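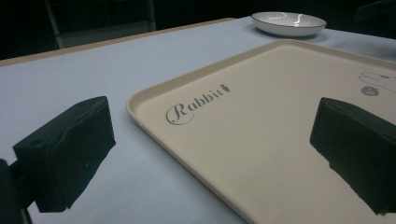 Ebere Aliyu sets a table the way most of us do, without thinking. Plate, bowl, cup, shove the tray over a bit to make room. It takes her a few seconds. She has spent the better part of two years trying to get a robot arm to do the same thing in a kitchen it has never been in before, and the odd part of the story is how little of that time she has spent with the robot.

Most of it went into a tool you hold in your hand. It has a grip at one end, two padded fingers at the other and a camera looking down between them. You squeeze, the fingers close. You carry it over to a table and use it to pick things up, put things down and push things about, and when you're finished you have a recording of the whole job from the fingers' point of view. There's no robot in the room at all.

"People pick it up and within a minute they're tidying," Aliyu says. "You couldn't do that with the arm. The arm weighs more than I do and it needs its own power board."

The project is called Skusadier, and its home is a long upstairs room at Flokgate, a small robotics lab above a row of shops. When I visited in August the heater was going flat out and every flat surface had crockery on it. There were cups in the filing trays. The arm, which everyone calls Bako, stood in the corner with a tea towel over its wrist.

The idea of teaching a robot by showing it has been around for a long time. The usual way is to sit at a set of controls and drive the arm through the job over and over, while software records every joint. It works, and it's slow and rather miserable. Aliyu did it for most of a winter before she started here, and she still rubs her shoulder when she talks about it. The other trouble is that the arm stays put. Every lesson it gets is a lesson about the same bench under the same lights.

A hand tool goes home with people. Flokgate's went to share houses, a grandmother's flat, a scout hall and the staff kitchen of a dental clinic. The recordings came back from 58 kitchens and dining rooms in the end, with all the clutter and bad lighting you'd expect, and that mess turned out to be the whole point.

I watched a good many of them, and I could have stayed all day! Somebody's dog keeps wandering through. Somebody hums. One fellow, given a free choice of what to put away first, goes for the butter every single time.

What the software learns from all this is fairly simple to say. It looks at what the camera sees and predicts the next small movement of the fingers: a bit forward, a bit left, start closing. Then it looks again and predicts the next one. Nowhere in there is a list of objects or a rule that says bowls have rims. When the time comes, an identical pair of fingers and an identical camera get bolted to the end of the arm, so Bako sees very much what the person's recording saw, and off it goes.

That matching view is where the trick lies, and it took a surprising amount of fiddling. In the first version the camera sat too high, and the fingers only came into sight when they were nearly shut. The model had a terrible time judging distance. Dropping the camera so that both fingers are always in view, like the bonnet of a car, fixed more than any change to the code did. Aliyu is cheerful about this. "Four months of maths," she says, "and then a spacer."

So does it work? The team's latest test was the first one big enough to say anything with confidence. They wheeled Bako into two kitchens that had never appeared in the recordings and gave it 141 attempts at a short list of table jobs. Move a bowl from the table on to a tray. Slide a tray away from the edge. Put a cup beside a plate. A try was marked as a success only if everything ended up where it should and the arm never had to be stopped.

The version trained the old way, on one bench, had managed so few of these that the team quit scoring it early. The version trained on the hand-held recordings got through 77 per cent.

I was ready to be unimpressed by that number. A waiter who got three bowls in four to the table wouldn't last the lunch shift. Then I saw it run. Bako came in over a shallow bowl, drifted wide, stopped, came back, and took the rim between its fingers with about as much force as you'd use on a biscuit. The tablecloth had a fold in it and the bowl was tilted. Nobody had shown it that bowl, or that cloth. The person standing next to me, who sees this all day long, said "ooh" under her breath.

The failures are just as interesting, and Aliyu keeps a folder of them that she'll happily show anyone who stands still. Shallow dishes are hard, with so little rim to get hold of. Trays are worse. A tray is wide, flat and close to the table, and from a camera a hand's width above, it can fill most of the view and look a lot like more table. Early on the arm would press down on one as if it weren't there. People don't really pick trays up with two fingers either, so the recordings were full of nudges and drags and hooking a corner, everyone with their own method, and the model had learned a muddy average of the lot.

The fix for that was to stop averaging. The newer software, a piece of code the team calls Dreltero, is allowed to hold several different plans in mind at once and commit to one. If half the people hook the near corner and half push from the side, it picks a way and sticks with it for a second or so before it looks again. The change sounds tiny when she describes it. On video it's the difference between someone dithering in a doorway and someone walking through.

Dim rooms are still a weak spot. Plenty of the recordings were made in the evening, by whatever light was on, and dark colours fade into dark backgrounds. The fingers themselves are black, and Aliyu has wondered about painting them. She tried orange on a spare pair. The model loved it for a week and then began grabbing at carrots.

There are limits to what any of this tells you. Two new kitchens is a small number, and both belong to people who know the team. The jobs are short. Nothing was hot, nothing was full, and no one was leaning across to get at the salt. The tool doesn't record how hard the person was squeezing, only how far the fingers closed, and for anything soft or slippery that's likely to matter. Aliyu brought up most of these before I could.

She's also wary of the word "learned". The arm hasn't picked up manners, she says, or any idea that a table is for eating at. If you leave a shoe on the cloth it will have a fair go at moving the shoe.

What she does believe, and says with her hands going in all directions, is that the bottleneck has shifted. For years the hard question was how to get enough practice into a robot that can't leave the building. Now there's a shelf by the door with hand tools charging on it and a sign-out sheet beside them, and the sheet is full through to the end of the month. A netball club has asked for one. So has a man who runs a café and would like, very much, to see how it copes with saucers.

Next up is a second tool, so that people can record with both hands. Clearing a table properly takes two, one to hold the tray steady and one to load it, and Bako is due to get a partner arm once there's floor space. That means moving the crockery. When I left, Aliyu was looking for somewhere to put a stack of soup plates and had just tried the top of the printer.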